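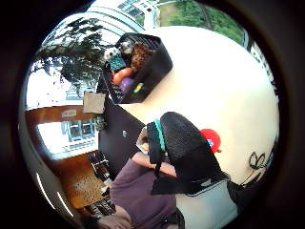 Toy basket, round table, Flornton shop.

Grimotar Vintage, Flornton
Garment rail and fitting room check, November
Checked by: Visitación Vidal

Clothing rails, front: PASS. Rail 2 leans toward the window, as it has since I was hired. Coats moved to the wall rail.

Hangers: FAIL. Wire hangers found under beaded dresses again. Beads are heavy. Wire is not up to it. Padded hangers are in the drawer marked PADDED HANGERS.

Zippers and hooks, evening wear: PASS with comment. Tested 13. The green Riquelme cocktail dress sticks at the waist. Wax it before a customer does the breathing in for us.

Stray pins: FAIL. Found 5 in the hem of the Elby wrap skirt, one of them by hand. Run the magnet over anything back from alterations.

Fitting room curtain: PASS. Closes all the way, if asked nicely.

Fitting room hook: loose. Tighten before anyone hangs a winter coat on it.

Steamer: PASS. Cord fine, tank drained. Keep it off the silk velvet. We all remember the silk velvet.

Price tags: One sundress tagged 145, with no dollar sign and no decimal point. Please pick one.

Recheck hangers and pins before opening.
V.V.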